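# Bouquet ribbon

A **bouquet ribbon** is a length of fabric tied around the stems of cut or artificial flowers, either to hold them together or to cover the string or tape that does so. It is used on wedding bouquets, table flowers and small gift bunches. Cream, white and pale green are the usual colors for formal work.

## Tying

The stems are gathered first and bound with twine just below the lowest leaves. The middle of the ribbon is then laid against the binding, and the two ends are carried around to the front and crossed. A single knot is pulled firm before the bow is formed. Long tails are generally left until last and trimmed at a slant, or cut to a notch, to slow fraying.

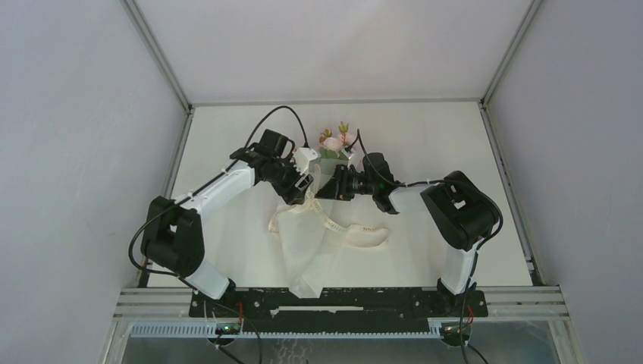

Satin ribbon slips more readily than cotton or grosgrain, and a second turn around the stems is often made before knotting. Small bouquets are commonly tied lying flat, while larger ones are held upright in one hand or stood in a jar. Wired ribbon keeps the shape of its loops but can mark soft stems.

## Regional practice

In Erkirwood, the flower market adopted a flat double knot known locally as the *Dunis tie*, with both tails left hanging on the same side. The market's July fair has a tying contest, which drew 247 entries in its largest year - almost 700 bouquets were judged, as each entrant could submit several.

## See also

- Corsage
- Florist's tape
- Gift wrapping

*Last revised 08/05/2020*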